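Usamos cookies para melhorar a sua experiência. Ao continuar a navegar, aceita a nossa política de privacidade. Aceitar | Configurar

31 de agosto de 2022. Fui ao dia aberto da Cokico, no parque industrial de Bandley. Vou escrever aqui por partes o que vi. O português não é a minha primeira língua, por isso peço paciência com os artigos e as preposições.

Primeiro, a chegada. O edifício fica atrás do armazém da Brodeo e não há placa na rua. Dei duas voltas ao quarteirão. Na portaria deram-me um cartão de visitante e uns óculos de proteção que embaciaram o tempo todo.

Éramos 25 pessoas no meu grupo. Muitos estudantes, alguns reformados que trabalharam em fábricas, uma família com um bebé. A visita começou na hora certa, coisa que eu aprecio muito.

A primeira sala era de paletização. Um robô grande, dentro de uma grade, pega em caixas e empilha. Trabalha muito depressa e com um barulho mais baixo do que eu esperava. Disseram que a linha faz 2.000 caixas por turno. Um senhor ao meu lado perguntou o que acontece quando uma caixa vem aberta. Resposta: a linha para e vem uma pessoa.

Gostei desta resposta, foi dita sem vergonha.

A segunda sala era a que mais me interessava. Chamam-lhe sala Goodwin, penso que por causa do nome antigo da empresa, mas não consegui confirmar. Ali estudam tarefas com dois braços: dobrar, separar, enrolar, arrumar.

Preciso de explicar por que isto me interessa. Trabalhei seis anos na manutenção de máquinas de embalar. Caixas, garrafas e latas são objetos bem-educados. Um pano, um saco ou um cabo são outra história, porque mudam de forma quando lhes tocamos.

O demonstrador disse uma frase que anotei no telemóvel: "uma caixa tem uma posição, um cabo tem uma opinião". Toda a gente riu. Eu demorei dois segundos a perceber e depois ri sozinho, um pouco atrasado.

Antes de falar dos cabos, uma nota sobre os panos. Mostraram um vídeo de uma toalha a ser dobrada em 3 passos. No vídeo a coisa corre bem. Perguntei quantas tentativas foram gravadas até chegar àquele vídeo e a resposta foi 361. Agradeci a sinceridade. Acho que deviam escrever esse número no próprio vídeo, no canto.

Agora os cabos. A dificuldade, segundo a explicação, começa antes de pegar. É preciso decidir qual é o laço que está por cima, e num cabo preto em cima de outro cabo preto isso custa também aos nossos olhos. Depois vem a força. Se a garra aperta de menos, o cabo escorrega. Se puxa de mais, o nó fecha.

Com dois braços existe uma vantagem clara: um segura e o outro procura a ponta. É o que eu faço em casa com os auscultadores, sem pensar. Nunca tinha reparado que uma das minhas mãos fica quase parada.
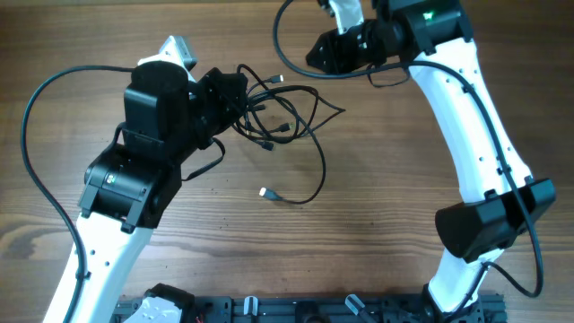 Perguntei também pelos conectores. Na minha antiga fábrica, o estrago era quase sempre ali, no sítio onde o cabo entra na ficha, e quase nunca no meio do fio. A pessoa da Cokico concordou e disse que preferem agarrar o cabo um pouco atrás da ficha. Para mim faz todo o sentido. Era a regra que eu ensinava aos aprendizes.

Uma estudante quis saber se os braços já trabalham assim numa fábrica verdadeira. Ainda não. A conversa com a Brodeo é para separar cabos devolvidos pelos clientes, e esperam fazer um primeiro ensaio em novembro. Vou tentar saber como correu.

Perguntaram igualmente pelos postos de trabalho, claro. A resposta foi mais comprida e menos clara. Falaram em "libertar pessoas para outras funções". Ouvi esta expressão muitas vezes na minha vida e gostava de conhecer uma vez a lista das outras funções. Digo isto sem raiva, eu gosto de máquinas.

Coisas práticas para quem quiser ir: levem sapatos fechados, senão não passam da primeira sala. Há um bengaleiro mas sem chave. O café é de graça e é fraco. O parque de estacionamento enche cedo, é melhor deixar o carro do lado da Brodeo e andar a pé.

Uma crítica pequena. O som na sala Goodwin é mau, as pessoas de trás não ouviam as perguntas e repetiam as mesmas. Um microfone resolvia. Escrevi isto no papel de sugestões, com letra bonita.

Outra crítica: os folhetos só falam de velocidade. Na visita, o mais interessante foram as coisas lentas, e no folheto não há nem uma linha sobre cabos ou panos. Pedi material técnico e deram-me um endereço de email. Escrevi hoje à noite, se responderem ponho aqui.

Para quem me perguntou em privado: não, não é preciso saber programar para entender a visita. Explicam tudo com palavras normais. Eu só perdi uma parte sobre calibração, porque falaram depressa e eu ainda estava a traduzir a frase anterior na cabeça.

E uma correção ao que escrevi mais acima: os seis anos foram na manutenção, mas antes disso estive outros dois na linha, a carregar as máquinas à mão. A minha mulher leu e disse que eu me esqueci da parte mais dura. Tem razão.

Subscreva a nossa newsletter e receba as melhores publicações da semana no seu email. Subscrever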